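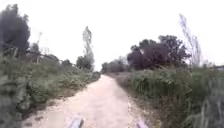 What actually sets the pH of the sourdough rye after an overnight rest? Mostly the temperature of the flour bin, with the age of the starter a long way behind it.

15 February 2019

Okay, writing this up while the second batch is in the oven and my hands are (mostly) clean. Whoever picks up the rye trials after me, please read the bit about the bin before you touch anything else, it'll save you a week.

Starter is still the Tijani one, the stiff one in the tall jar. I fed it last night before I left and it had domed nicely by morning, a bit of a sag on one side but nothing to fuss over. Smells like green apples and a little like paint, the way it always does in winter. The Zinero starter is in the fridge and I haven't fed it. Sorry. It's on the list!

So, the bin. I'd been blaming the starter for the sour loaves all through last week, and I kept shortening the rest and getting bricks for my trouble. Then I stuck the probe into the flour itself and it was way warmer than the room, because the bin sits right up against the pipe that feeds the proofer. Moved it to the shelf by the door and mixed the same dough with the same water. This morning's reading was much gentler and the crumb held together when I pressed it. I'm not calling it solved on one good batch, but I'm pretty happy.

Batch A: flour from the new shelf, total dough weight 3,714 g, divided in 2. Water was a touch cool. Mixed by hand since the small mixer is making that clicking noise again. Rested 90 minutes in the tub and then into the tins, wet palm over the top, a dusting of flour. Cracks opened up wide and even. Nice color too, darker than I usually dare.

Batch B: half the size, 1,634 g in the one long tin. I swapped in the coarse Skuvirham rye to see how thirsty it is – very, is the answer. It drank everything I gave it and still felt like wet sand for the first ten minutes, then all of a sudden it turned sticky and I had it up to my wrists. I added a splash more water by feel and did NOT weigh it, which I know, I know. Next time the jug goes on the scale first.

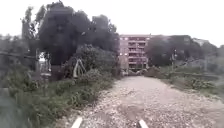
The path, looking toward the apartment building.

Things I want to remember about the coarse flour. It needs a scald, I think. Boiling water over a third of it the night before, lid on, leave it alone. I tried that once last May with the old flour and the loaves kept forever, but my notes from then are three lines long and one of them is a shopping list. Also the coarse stuff tears if you smooth it too much, so rough it into the tin and leave it be.

Drinodex log: I typed in both batches but it wouldn't take the flour temperature because there's no field for it. I stuck it in the comments. If anybody knows how to add a column without wrecking the old entries, please do it, I'm scared of that thing.

Caraway or no caraway? I left it out of both so we can taste the flour. My own vote is for a little, toasted, ground pretty fine, but I'll wait until we've cut these. They need to sit until tomorrow at least – please don't slice the one on the left rack, however good it smells. The heel of last week's loaf is in the paper bag if you're hungry, and there's butter.

Later: Batch B is out. Flatter than A, top crust a bit leathery, one split down the side where I overfilled the tin. Knocked on the bottom and it sounded fine. Wrapped it in the striped cloth.

To do: feed Zinero, get the mixer looked at, buy probe batteries, scald test with the coarse rye on Monday.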